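Home | Research | People | Guides | Forms | Contact

Writing and Running a Vignette Study: A Guide for Graduate Students 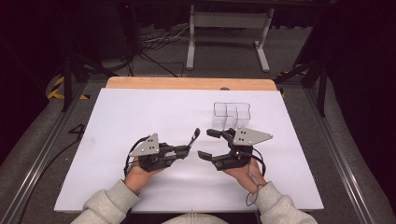

White board on a wooden tabletop, with a hand-held gripper on each hand.

A vignette study asks people to read a short story and then answer questions about it. Philosophers and psychologists use the method to learn how people judge blame, knowledge, free choice, consent and similar matters. This guide sets out the steps that graduate students in the Gasden Program in Mind and Ethics are expected to follow, from the first draft of a story to the storage of the data. It applies to honours students as well, with the changes noted under Step 3.

Before you begin

You will need a supervisor who has agreed in writing to oversee the study, an account on the Ullel survey system, and a copy of Form 3971 (Request to Conduct a Questionnaire Study). Accounts are issued by Brittany MacPherson at the program office. Allow a full week.

Students who have not taken the methods seminar should read the sample files in the shared folder first. The Brutitz file is the most useful of these. It contains every draft of a study on promises and includes the reviewers' comments.

Step 1. State the question

Write the question in one sentence, using no technical terms. "Do people blame a doctor more when the harm was foreseen?" is a workable question. "What are folk intuitions about responsibility?" is too broad and will be returned.

Under the question, write what each possible answer would mean for the philosophical claim you are interested in. If every result would leave the claim where it was, the question needs to be changed. Many drafts stop at this point for a month or more, and supervisors regard this as time well spent.

Step 2. Draft the vignettes

Begin with a single base story. Keep it under 150 words and set it in ordinary circumstances that a reader will recognize. Then prepare the other versions by changing only the feature under study.

The following points are checked at review:

- All versions are close to the same length.
- The names of the characters stay the same in every version.
- No version uses a word that already carries the judgment being asked about. A character who "callously" ignores a warning has been blamed before the reader reaches the question.
- The feature that changes is stated plainly and appears in the same sentence of each version.
- The story does not depend on knowledge of law or medicine unless this is the subject of the study.

Read each version aloud to someone outside the program and ask that person to tell the story back to you. Note anything that is added or left out in the retelling. In the Anghel study of consent, early readers kept supplying a family quarrel that appeared nowhere in the text; the cause was one sentence about a closed door, and it was removed.

Step 3. Write the questions

Place the main question directly after the story. Use a scale with labelled ends and a labelled midpoint. Ask about one thing at a time: "Was the decision wrong and harmful?" is two questions.

Follow the main question with at least one comprehension check. The check should concern a fact in the story and should have one correct answer. Decide now what will be done with the answers of people who fail it, and write the decision down. It may not be changed once data have been collected.

Questions about age, language and education go at the end. Ask only for what you will use. Honours students should limit themselves to one main question and one check.

Step 4. Settle the number of participants

Dr. Laiba Rana holds a drop-in hour on sample size and will look over your calculation. Bring the smallest difference between versions that would matter to your argument, and be ready to defend it. The program does not accept a number taken from an earlier paper without further explanation.

A study should have no fewer than 50 participants in each version, whatever the calculation shows. The last study to come through the program under this rule recruited 382 people in total. Larger samples are permitted where there are funds to pay for them.

Step 5. Apply for ethics review

Complete Form 3971 and attach:

1. the final wording of every vignette and question
2. the information sheet
3. the consent statement
4. the rate of payment, if any
5. the plan for storing and destroying data

The information sheet should tell people what they will be asked to do, how long it will take and how they may withdraw. If the true purpose of the study must be held back until the end, say so on the form and attach the debriefing text. Stories that describe death, assault or serious illness need a notice on the first page.

Catinca Iordache receives the forms and will write to you if anything is missing. Recruitment may not begin before the approval letter arrives. This includes informal trials on classmates if their answers will be kept.

Step 6. Run a pilot

Test the survey with 10 people. Check that versions are assigned at random, that each page loads on a telephone, and that the answers are being saved under the correct headings. Pilot answers are set aside and are not added to the main data.

If the wording changes after the pilot – even by a word – send the new text to the ethics office before going ahead.

Step 7. Collect and record

Register your predictions and your plan of analysis before the survey opens. Once it is open, do not look at the results until the planned number has been reached. Keep a log of any interruption, complaint or withdrawal, with the time at which it occurred.

When collection ends, download the full file and store an untouched copy in the program archive. Work only on a second copy. Cornel Sârbu manages the archive and can restore a file that has been overwritten, although he asks for two working days.

Step 8. Report

Report every version that was run and every main question that was asked, including those that showed no difference. Print the vignettes in full in an appendix. State how many people were left out and on what grounds.

Take care with the final section. A finding that most people judge a case in a certain way does not by itself settle how the case ought to be judged, and the path from one to the other must be argued for. Examiners read this part closely.

A short summary for participants, in everyday words, is due at the program office by the end of June. Questions about the wording of summaries may be sent to Sinéad Noonan.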